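Residency stipend

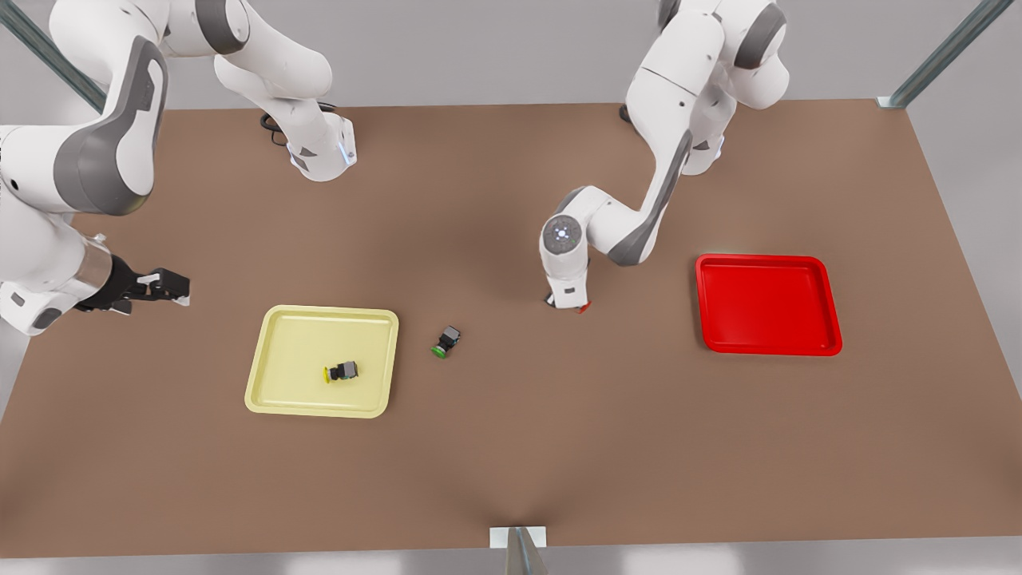
What it is

A residency stipend is the money an arts center pays a writer, painter, dancer or whoever else it has invited to come and work there for a while. I look after this page for the Murwood arts wiki, and I've done five residencies myself, so forgive me if my opinions leak in. It's separate from a production budget, which pays for materials and rentals, and from a prize, which usually comes with no duties at all.

How it gets paid

Most places pay in two parts, one on arrival and one after the closing event. The Omcombe residency used to pay everything at the end, and you can imagine how that went for anyone with rent due back home! It changed after Hendrik Ngubane, a printmaker, wrote an open letter saying he'd borrowed bus fare to attend his own opening. These days Omcombe pays 1000 up front and 300 at the end - still not much for six weeks, but you can buy groceries.

Garidham does it weekly, and I liked that a lot. You get paid on Saturday, like a regular job.

What it's supposed to cover

This is where the arguments start. Some centers say the stipend is a living allowance, others call it a fee, and the word matters a great deal at tax time (I learned this the expensive way). A fee pays for your work. An allowance just keeps you fed while you do it, and plenty of contracts use both words on the same page.

Kgomotso Nel's essay "Room Without Board" is the piece people around here quote most. She kept a diary of unpaid hours during her stay at Cele - school visits, a radio interview, stacking chairs - and argued that each one should have been in the contract. I agree with nearly all of it, though I'd have stacked the chairs anyway.

Related terms

Honorarium: a small one-time payment, often for a talk or a reading.

Per diem: a daily amount for meals, sometimes handed over in cash.

In-kind support: a bed, a desk, a kiln. Lovely to have, but your landlord won't take it.

See also: Artist fees; Open calls; Murwood studio program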